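Wirley Shared Workspace
Small Parcels and Packing: Frequently Asked Questions
Last revised 10/05/2023

The following answers apply to all members, day users and tenant firms sending or receiving small parcels at Wirley. Questions not covered on this page may be addressed to Anouk Vermeulen at the member services desk.

Who may use the parcel service?

The service is open to every person holding a current membership and to the staff of tenant firms. Day users may send parcels but may not have items delivered to the building in their name unless the desk has agreed to this beforehand.

What size of box is considered a small parcel?

A small parcel is any closed box with no side longer than 60 centimeters. Larger items are treated as freight and must be arranged with Ragnvald Åberg, who manages the loading entrance. Padded envelopes are accepted on the same terms as boxes.

Are boxes supplied?

Plain brown cardboard boxes in four sizes are available at the desk and are charged to the member's monthly account. Members may also bring their own. A used box is acceptable provided that it is clean, holds its shape and has had all earlier labels removed or fully covered.

How should a small box be packed?

The contents should not move when the box is gently shaken. Paper is preferred as filling and is supplied without charge. Fragile items should be wrapped separately, with padding on all six sides. Please do not fill a box so tightly that the flaps bow outward, as such boxes tend to open along the seam when stacked.

Where should the label be placed?

The label should lie flat on one face of the box, away from edges and seams, with the whole barcode on the same face. A label folded around a corner often cannot be scanned, and the carrier may return the parcel at the sender's cost. Clear tape may be used along the borders of the label but should not cross the barcode.

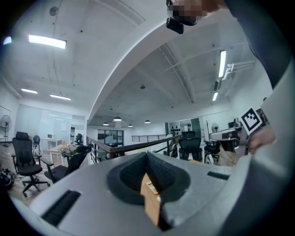

Members sending several boxes to one address should label each box separately. Boxes taped together are handled as a single item by the carrier, and if they come apart in transit only the labeled box will be delivered.

May I reuse a label that did not scan?

No. A new label must be printed. The desk will cancel the first label and, where the fault lies with our printer, no second charge is made.

When are parcels collected?

The carrier, Okell, collects once each working day at 4 p.m. Parcels left at the desk after 3:30 p.m. are held for the following collection. Collection times change in June, and the revised schedule will be posted at the desk.

How will I know that a delivery has arrived?

A notice is sent to the e-mail address on the member's account. Please bring the notice and your membership card. Another person may collect on your behalf if you have given the desk their name in writing.

How long are deliveries held?

Deliveries are held for ten working days. There are 109 numbered shelf spaces, and in busy periods the desk may ask members to collect sooner. Uncollected parcels are returned to the sender.

Are parcels insured?

Parcels are covered up to $225 each while in the care of the desk. Cover during transit is a matter between the sender and the carrier. Members sending goods of higher value should arrange their own cover – the desk can provide proof of handover on request.

What may not be sent?

Liquids, aerosols, perishable food and loose batteries are not accepted. Equipment with built-in batteries must be declared when the label is printed.

Whom should I contact about a damaged parcel?

Please keep the box, the filling and the label, and write to Sanne Koster within five working days of collection. Claims made without the original packaging cannot be considered.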